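Loncombe bench, April, 4:30 pm

Teleop demos, two-arm set, Timo driving. Mareike Mühlbauer on the log.

Changed since last time: glove gain down to 485 from whatever Heydari left it at. Fingers much less twitchy. Left thumb still lags, need to redo the calibraton before anything fine.

Kept 5 episodes, binned 2 (operator let go of the pedal too early, both times). Numbering restarts at 101, pls don't overwrite.
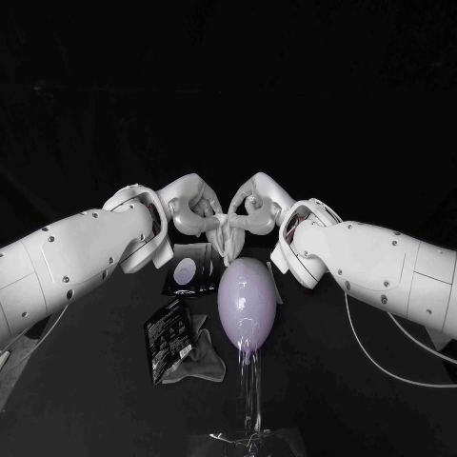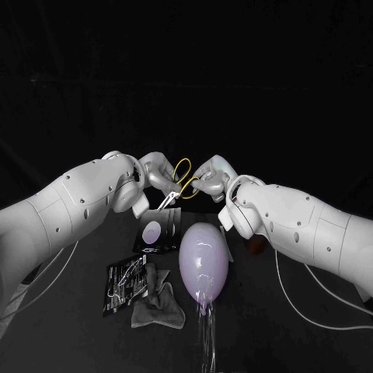
Both hands over the lavender balloon: white cloth in the first, yellow-loop scissors in the second.

Scissors are the hard one. Timo says he can't feel when the loop is seated, goes by eye only. Try slower handover tmrw, elbows wider.

To do
- recal left thumb
- ask Wuleck for the longer gloves cable
- label episodes w/ object names this time, not just numbrs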